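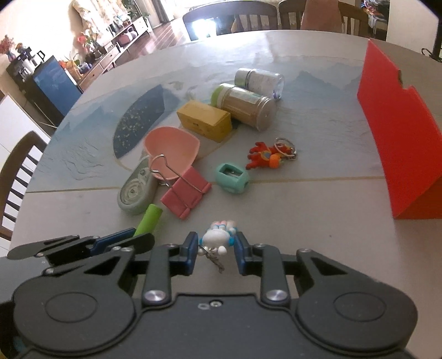 Slide 1 – Small items on shared tables

Good morning. Wait for the door to close before starting. Title, name (Darcy Ashby), then straight on.

The subject is what ends up on a table that serves for eating, homework, post and mending, and how to sort it with the least handling. The talk does not cover drawers, lofts or paper filing. Paper filing is the afternoon session.

The table on screen is a fair specimen. Stationery, keychains and jars share one cloth. Leave it up while people find seats.

Slide 2 – Terms

Define three terms and keep to them.

Resident: an item used at the table and stored within reach of it.
Visitor: an item used at the table but stored elsewhere.
Stray: an item with no storage place at all.

A glue stick can be any of the three, depending on the household. Type of object does not decide the class. Storage does.

Slide 3 – Stationery

Go back to the table for the examples: glue stick, correction tape, binder clip, pencil sharpener. All four are small, all four are used for a few seconds at a time, and they are usually put down wherever the hand happens to be.

Recommended container: one open tray, low sides, no lid. Lids were tried in the Ikgate homes and the trays stopped being used within a fortnight.

Point out the clip. Its wire handle is up and hooked over a pink heart-shaped scoop. Small wire parts catch on other things, so fold clip handles flat before they go in the tray.

Correction tape goes in wheel side up. Sharpeners are emptied first. If asked about pencils: upright pot, separate from the tray.

Slide 4 – Keychains

Two figures in the example, a white one with blue and pink details and a red-and-orange one on a metal ring. Keychains without keys are nearly always strays. The Nguyen household had them in four rooms.

Options, in order of preference:
1. Fit to a bag or a set of keys the same day.
2. Hook by the door.
3. Shallow dish, emptied monthly.

Do not put them in the stationery tray. Chains tangle with clips and the whole tray has to be tipped out to free one.

Slide 5 – Jars

One jar of brown granules is lying on its side. A second, with white contents, is behind it. Make the general point only: tall jars on a cloth should stand upright, lids checked, away from the edge. Jars are visitors. They go back to the kitchen first, before any small item is touched, as they take up the most room and are the most trouble if they open.

Boxes follow the jars. Folded card stands go last – they block the view across the table but weigh nothing.

Slide 6 – Figures from Prolla

The Prolla survey ran in April. 47 households, 200 table sessions logged, 988 items classed. Read the numbers once and move on. The full table is in the handout.

Strays were the smallest class by volume and took the longest to clear. Median clearing time for a mixed table was around 3 minutes with a tray and noticeably longer without. Say plainly that the households timed themselves.

Slide 7 – The cloth

Patterned cloths hide small items. A pale cloth with a faint print is acceptable. Strong dark patches are less so: a black clip on a dark patch is easily missed. Shake the cloth outdoors only after a hand has been passed over it.

Questions

Likely: chairs as storage (no), magnetic trays (fine for clips, useless for glue), labels (see the Stasumard notes, page two of the handout). Stop at ten minutes. Collect the spare handouts from the back row.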